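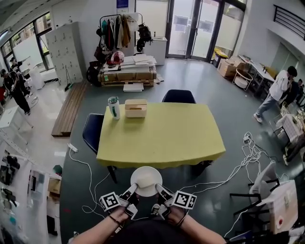

Table Setup and Tablecloths: Your Questions

By Jolene Gilchrist, Treloar Shared Workroom
February

So many of you have started setting up tables for the shared lunches, and I love it! These are the questions that keep landing in my inbox.

Which tablecloth should I take?

Any of them! The yellow-green one goes on the rectangular table most days and I'm very fond of it, because it cheers up the gray-green floor no end. Plain cloths are in the bottom drawer, folded in thirds.

Do the edges have to hang evenly?

No, please don't fuss. A cloth that drops a bit lower on one side still looks lovely once there are plates on it. Just check that no corner reaches the floor where a chair leg could catch it.

What stays on the table all the time?

A tissue box (the light wooden one is a favorite) and not much else. Water bottles are welcome, but put your name on yours. We ended last season with 13 orphans on the shelf, and Saskia Pomare is still trying to match lids.

How do I carry small plates without spilling?

One at a time if there's food on them, and keep them level! A little round plate tips more easily than a dinner plate, so anything square or slippery should sit right in the middle. Set it down a hand's width in from the edge of the cloth.

How many chairs can I put out?

Two is comfortable for a quick bite, one on the far side and one on the end. For a bigger group, slide the long wooden bench over with a friend. It's heavier than it looks.

There are cables on the floor. Can I move them?

Leave them plugged in and ask Montri Klinhom before shifting anything. If your table needs to go elsewhere, pick a spot where people can walk up to it without stepping over a cord.

I spilled something on the cloth. Help!

Happens constantly! Blot it, rinse the spot in cold water, then drop the cloth in the wash bag. Ruby-Lee Harawira takes the bag home every 7 days and everything comes back smelling wonderful.

Can I bring my own cloth?

Yes, yes, yes. Ours is cut to 170 cm wide, so anything close to that will sit nicely. Stripes would make my month.

Last updated: February

Related
Folding a large cloth by yourself
Where the spare plates live
Borrowing the long bench
What goes in the freezer, and for how long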